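Upholstered armchair

An upholstered armchair is a padded seat for one person with a back and two side supports (arms). Usually part of a living room set, sometimes sold alone. Main parts are the frame, the seat, the backrest, the arms and the outside panels, wich may be covered in a different cloth from the inside.

History

Padded chairs were a luxury for a long time. Factory springs and cheaper woven cloth brought them into ordinary homes. Regional makers such as Grallia and Vostivero sold matching chairs and cabinets by catalog; the Vostivero list for one November ran to 428 items, 276 of them seating.
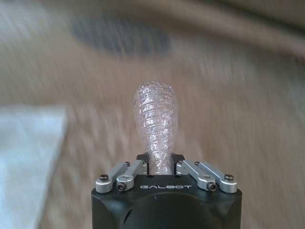

Linkage arms and hex socket screws, close view.

Covers and care

Floral cloth is common, in beige, gold and brown shades. Hides wear better than plain. Arms get the most use, so many owners lay a loose cloth over them. Vacuum seams first, then spot clean. Liliana Bortolotti's handbook Nirkside gives 200 strokes of a soft brush per panel, a figure other writers think is to high. 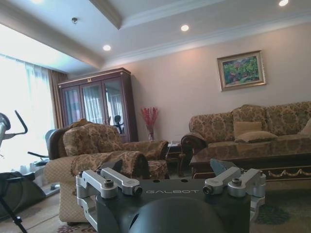

Armchair in floral fabric with a scalloped edge on the near armrest; glass-paneled cabinet behind.

Placement

Often set at an angle near a corner, with a low table in reach. Tall cabinets with glass doors are a usual neighbor. Leave room to open the doors.

See also: Footstool, Slipcover, Tsuchiya chair

Page last changed 10/14/18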